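Robotics club: the two-arm pouring task

The Clolero student robotics club has spent most of this term on a single job: getting two arms to work together at one table. One arm looks after the container, the other does the pouring. The club chose it because it needs both arms to know where the other one is, and last year's projects only ever used one at a time.

Members work in pairs, with 2 sessions a week in the upstairs lab at Jilencombe. Each pair gets 40 minutes at the bench before handing over, and writes up its notes before leaving.

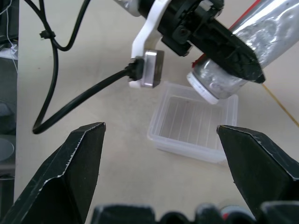 Do you need to know how to program before you join?

Most of our members had written little or no code when they started. New people begin by driving the arms by hand and move on to scripts once they are comfortable with the controls.

By the end of June the club had logged 1,389 attempts at the task, good and bad. The bad ones are kept as well, with a short note on what went wrong. The usual faults are a grip that is too high on the bottle and a container that has shifted from where the program expects it. Tilt speed was a problem in the early weeks - the first script tipped far too quickly - and has since been slowed down.

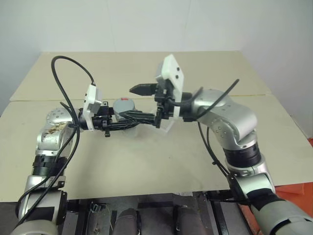

Dace Wetetti
Club Coordinator, Clolero

Cables have taken up more of our time than expected. Each wrist camera has its own lead, and the lead has to be long enough for the elbow to bend fully without pulling on the plug. We tried several routes before settling on a high loop on each side. Please check the ties before you start and don't shorten anything without asking.

The next stage is the Siliņa Challenge in August, where teams are given an unfamiliar container on the morning and have around two hours to get their arms handling it. We are entering one team.
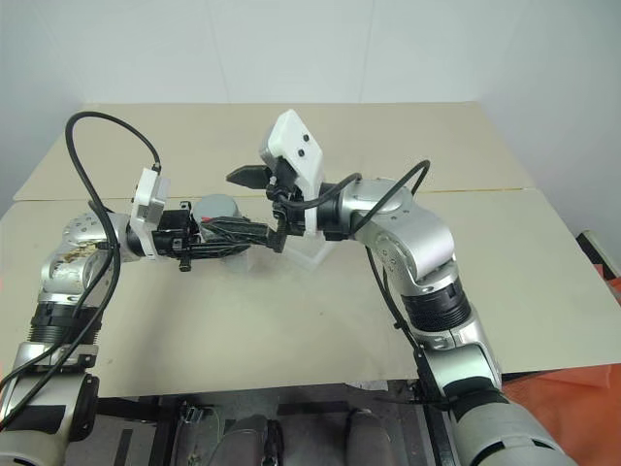 Both arms at work over the clear container.

Practice for the challenge team starts at 4.30 pm, after the normal session. Anyone who wants to help with set-up or note-taking is welcome to stay on. Lab coats are not needed, but long hair should be tied back and sleeves rolled up. The sign-up sheet is on the lab door.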